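工单 217:线束返修,橙色周转箱物料与标签不符
状态:处理中
提交日期:2018年2月4日
产品:Kasus 控制盒,内部连接线束
供应商:Leinonen
工位:Terkholm 装配线,返修区

现象
控制盒上电后指示灯不亮,更换电源板无效。换用备用线束后恢复正常,故障定位在线束一侧。

处理记录
1. 断电,拆下线束,目视检查端子,无明显退针。
2. 万用表测通断,蓝线正常,白线时通时断。弯折插头根部时读数跳变。
3. 查领料单,本批线束 200 根,已上线 88 根,其余暂停发放。
4. 抽检同批未上线线束 17 根,逐根弯折测试,未复现。
5. 返修区有两种线束混放,长度接近,插头不同,单凭线色无法区分。已要求按插头分箱。

待确认
Leinonen 是否更换过压接模具。已发邮件,未回复。
Lultbridge 仓库的库存是否为同一批次,由仓库核对外箱标签后回填。

补充
分箱以插头为准,标签内容仅作参考,旧批次的标签位置不统一。核对时先看插头,再看白色套管或标签、白色胶带的位置,最后测通断。橙色箱内这根为蓝白双色绞线,黑色插头旁另有一个很小的白色接头,线身中段偏上一侧有一小段白色套管或标签,再往下用较宽的白胶带并成一束,胶带以下又分成两股。料号未核对前不要并入返修完成箱,也不要剪开胶带。核对结果填入本工单,填完再改状态。

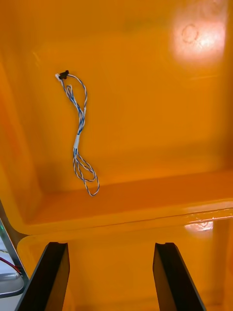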